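3. Garment State Before Folding 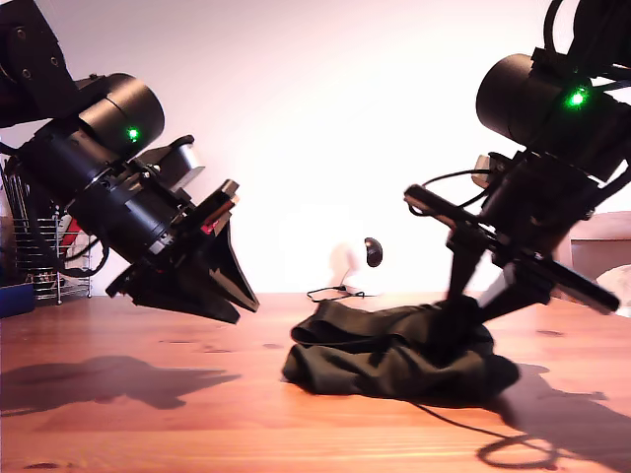

What counts as a crumpled garment? In this paper, a garment is crumpled when neither its outline nor its front panel can be identified from above without moving the cloth.

The definition is deliberately narrow. Household textile studies tend to use "crumpled", "wrinkled" and "unfolded" as if they were the same, and the resulting fold times are hard to compare. A shirt laid flat with deep creases is wrinkled but has a readable outline. A shirt dropped on a table from shoulder height usually has no readable outline at all, and the person folding it must first find a hem, a sleeve or the collar. We refer to this first phase as opening, and treat it separately from the folding that follows.

Figure 3. Dark olive-green cloth in a crumpled state on the wooden table, with a rolled edge at upper left and a rounded mound where the fabric is pressed from above.

3.1 Surface features of the heap

Three features were recorded for each starting state: rolled edges, mounds and pockets. A rolled edge is a border of the fabric that has turned over on itself, so that the hem is hidden inside the roll. Figure 3 has an edge of this type. Rolled edges are useful to the folder in that they mark a true boundary of the cloth, but they are also misleading. Pulling on the outer layer of a roll often lifts two layers together, and the garment opens only partway.

A mound is a raised area with no visible edge. Mounds form wherever fabric is pushed toward a single point, and they hide more material than their size suggests. Pockets are the hollows between adjoining folds. Early coding sheets listed creases as a fourth feature. This was dropped after Aranda and Valcárcel, coding the same material separately, could not agree on where one crease ended and the next began.

Color affected coding more than expected. Dark fabrics show shallow folds poorly under overhead light, and the coders marked fewer pockets on them than on pale fabrics of the same weight. We did not correct for this. Readers who wish to compare dark and pale garments directly should use the edge counts only.

3.2 Materials

The Evonham set consists of 50 cotton and cotton-blend garments, mostly T-shirts and short-sleeved shirts, bought used in Flimville and washed before the trials. Garments with buttons down the full front were excluded, as were those with stiff printed panels. Each item was conditioned flat overnight in the test room and then dropped onto the table by hand. Items that landed with any part over the table edge were picked up and dropped again.

Fabric weight was measured on swatches cut from the inner hem – a destructive step, carried out only once all trials were complete. The relation between weight and mound height is reported in Section 5. The Pemuleck drape scale was considered as an alternative measure, but it assumes a single layer and gives unstable readings for sewn garments.

3.3 Coding procedure

Each starting state was coded from above by two people, who worked from the same printed guide and did not confer. The guide asks for edges first, then mounds, then pockets. Where the two sheets differed, Sepúlveda reviewed the case and her reading was taken as final. Objects lying on or under the cloth were noted in the margin and left out of the feature record.

One limit of the method should be stated. Coding from above captures only the top layer of the heap, and a sleeve trapped underneath has no effect on the record even though it can delay opening by up to 10 seconds. Marín proposed a second pass in which the heap is lifted at one corner and coded again. In a short pilot in April, the lift changed the state so much that the second record described what was in effect a different heap, and the second pass was not adopted.

Agreement between coders was highest for rolled edges and lowest for pockets. The full coding guide, in the version revised by Luangrath, is given in Appendix 2.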